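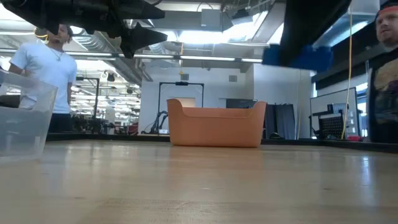 The sorting table, orange bin in the middle and the clear one over on the left.

Coltus two-arm starter bundle - would I buy it again?

Reviewed by Pallavi Solanki, 10th March

Short answer: yes, but I'd spend the money in a different order. I do the buying for our workshop, so I get the quotes, the invoices and the moaning, and this is mostly a review from that chair. If you want joint speeds, Hammad Mirani has promised a second piece once he has finished his tests.

We paid £1816 for the accessories part of the bundle, so that's mounts, spare fingers, cabling and a box of bins. The arms are on a lease and I'd keep it that way for a first year. Eilif wanted to buy outright and we went back and forth on it for ages (sorry, Eilif), but I didn't fancy owning something we might outgrow by November.

Good bits first! The bins are far better than I expected. The orange one is low, with rounded corners and ends that come up a bit higher than the long side, and it's matte, which our people like. The clear ones are fine too, though Normunds finds them harder to spot from across the room and I can see his point. Replacements come in packs of 7 and the last pack reached us in three days, well packed, nothing cracked.

The gripper fingers wear. Put that in your budget from day one. Coltus charge £49 a pair and we'd allowed for one spare set, which was silly of me. Rind do a cheaper pair that fits the same mount, but the pads started peeling and we went back to the originals.

Cables are my real grumble. The ones in the box were too short for overhead arms, so we ordered longer ones and lost a week waiting. Ask for the long set when you get the quote - they'll swap it for free if you ask early, and they won't once it's shipped.

The table isn't part of the bundle, by the way. Ours is a plain light wooden top and it does the job nicely. Covatetti quoted us for a proper workstation with drawers and I nearly said yes, then measured the room and went off the idea. Spend it on floor space instead. You want people to be able to stand at the table without squeezing past each other, and I hadn't left anything like enough in my first drawing.

Support has been friendly but slow on the phone. Email is quicker. Noman Orakzai got a full answer about mounting bolts the same afternoon, with a drawing attached.

Four stars from me. It loses one for the cables.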